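Kustonik Twin Bench

Two-arm table station for sorting and stacking light kitchenware. Part no. 2816. Ships from Sendotgate, lead time 19 days.

What you get: two arms with two-finger grippers, table, rail frame, controller, cables. Floor tape and mats not inlcuded.

What changes for the crew: less reaching, less repeat lifting. One person can look after two benches, loading and checking. Plan on retraining, half a shift per person is normal. Jobs move to inspection and packing so talk to your people before it arrives, not after.

Bowls, dishes, small trays. No knifes or glass.

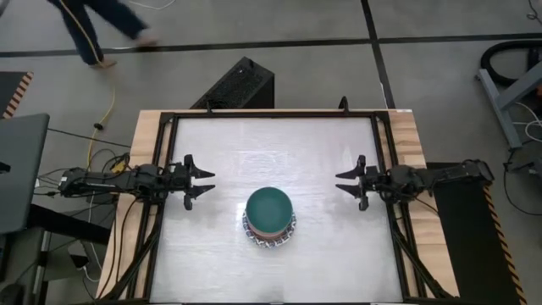
Rocío Henao: we run two of these at Urkon and my wrists are better for it, but the packing end got busier and we had to ask for another pair of hands there.

Spare gripper fingers, set of four: 54. Order by phone before noon.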